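Charger and Cable Check, Borninlow Workshop
Checklist with comments, July round

1. Wall plugs. OK. All the Sollix plugs sit snugly in their sockets and the housings are sound, which is a relief after the spring we had with them!

2. Cables. Two to replace. Please run your fingers slowly along the whole length, and do take your time near the connector, where the jacket likes to split first. Both bad ones were the long Listau type.

3. Output under load. OK, with a note. Unit 607 holds its voltage nicely, but unit 785 sagged after 60 minutes and has gone on the repair shelf with a yellow tag (please leave the tag on, even if the charger seems fine to you). 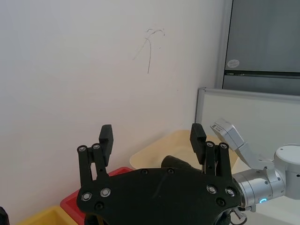 Bhutto wrote back that 785 had done the same thing in the last round, and that swapping the cable cured it for a while, so it would be worth trying a fresh one before we open the case.

4. Battery contacts. Not finished. I wiped the ones I could reach with a dry cloth and will get to the rest when the new swabs come in.

5. Labels. OK, apart from a faded rating label on unit 61. Reprint asked for.

Next check: October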